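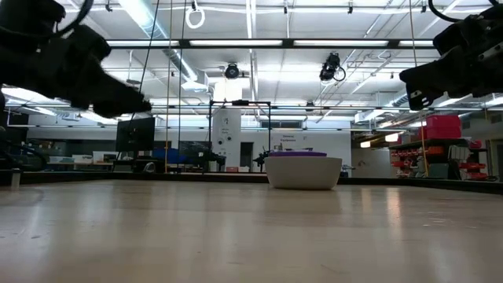
정리수납 기초 4주차 강의 노트
주제: 그릇 하나로 시작하는 식탁 정리

지난주에 서랍 얘기하다가 시간이 다 가서 식탁을 통째로 미뤘죠. 오늘은 식탁만 합니다! 교재는 40쪽부터 펴 주세요.

저는 식탁 정리를 할 때 일단 다 내려놓고 그릇 하나만 남겨요. 입구가 넓은 흰 그릇이면 뭐든 좋습니다(저희 집 건 이가 살짝 나갔는데 그냥 써요). 식탁에 늘 돌아다니는 작은 물건은 전부 그 그릇으로 들어가고, 그릇에 안 들어가는 건 원래 자리로 돌려보냅니다. 처음엔 좀 매정하게 느껴지는데 며칠 해 보면 손이 알아서 움직여요.

그릇 자리는 식탁 안쪽, 앉은 사람 팔이 잘 안 닿는 쪽으로 잡으세요. 앞쪽에 두면 밥 먹을 때마다 옮기게 되고, 옮기다 보면 또 아무 데나 놓게 되더라고요. 정중앙도 별로예요. 저는 살짝 오른쪽에 둡니다.

지난번에 마를렌 라부아 님이 납작한 물건은 어떻게 하냐고 물으셨는데, 좋은 질문이었어요. 수첩이나 접은 천 같은 건 바닥에 깔지 말고 맨 나중에 넣으세요. 테두리 위로 조금 올라와도 괜찮습니다. 다만 그릇 입구를 다 덮어 버리면 밑에 뭐가 있는지 잊어버리니까, 그럴 땐 세워서 꽂아 보세요.

상판 닦기도 짧게 할게요. 광택 있는 상판은 불빛이 비쳐서 얼룩인지 반사인지 헷갈릴 때가 많아요. 고개를 옆으로 기울여 보면 금방 구별됩니다. 반사는 따라 움직이고 얼룩은 가만히 있거든요. 긁힌 자국은 세게 문지르지 마시고 물기 꼭 짠 천으로 한 번, 마른 천으로 한 번이면 충분해요.

과제
집 식탁에 그릇을 하나 놓고 다음 시간까지 써 보기. 저녁마다 비우고, 끝까지 갈 곳을 못 찾은 물건 2개만 적어 오세요. 사진은 안 찍으셔도 돼요.

다음 주는 다시 Marchand 선생님과 싱크대 아래 칸을 합니다. 고무장갑 꼭 챙겨 오세요~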